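I've stopped trusting success rates, and I say that as someone who spent most of September producing them. Our two-arm policy, Kurance, was trained on 1128 demos and we tested it 253 times. One tidy percentage came out, and everybody at Javcombe wanted to talk about that number (me too, for a day or so!).

What I wanted to talk about was the handovers. A policy that drops the part and fumbles it back up scores the same as one that passes it cleanly – and I'd never want to ship the first one.
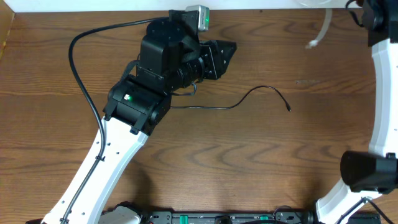
What I'd report instead

Two arms give you so much more to write down! Getsemaní Zavala tags every trial with where it went wrong: reach, grasp, pass or release. She ended up with 6 tags, and I learned more from an afternoon with her spreadsheet than from the whole results table. Print the tags next to the percentage, please – and put the ugly trials in the appendix where I can read them.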